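What stays on the desk and what goes in the bin?
Madholm Home Forum > Small Spaces

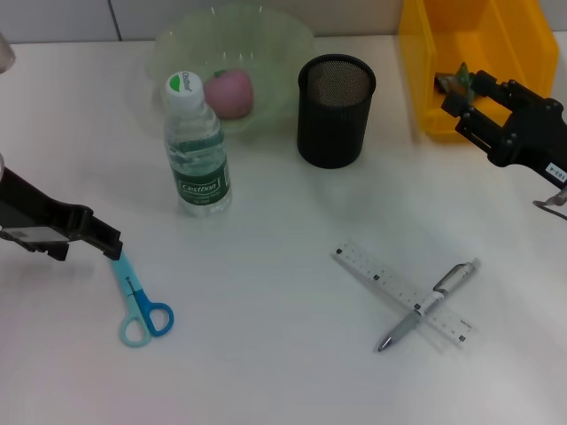 My craft table, halfway through the tidy-up

hidayah_liew wrote:
Hello all, I've been meaning to sort this table since August and finally made a start. The mesh pen holder is staying, and so is my water, but I keep going back and forth on the scissors and ruler - do they live out on top or go in the yellow bin? I reach for them maybe 10 times an evening. And I do love that green bowl at the back, wavy rim and all.

trulau2 wrote:
Oh, what a cheerful bowl! I'd stand the scissors and the ruler in the pen holder with the pen. It's empty anyway, bless it.

AnisaPelupessy wrote:
I'll have to disagree, dear. Scissors in a light mesh cup tip it over, mine went twice last winter. Lay them flat in the bin and keep the cup for pens.

trulau2 wrote:
Depends on the cup, surely? Mine has held big shears for years and never budged.

hidayah_liew wrote:
Well, I tried both, and the cup does wobble a bit with the scissors in. Ruler in the cup, scissors in the bin for now. The bowl isn't going anywhere!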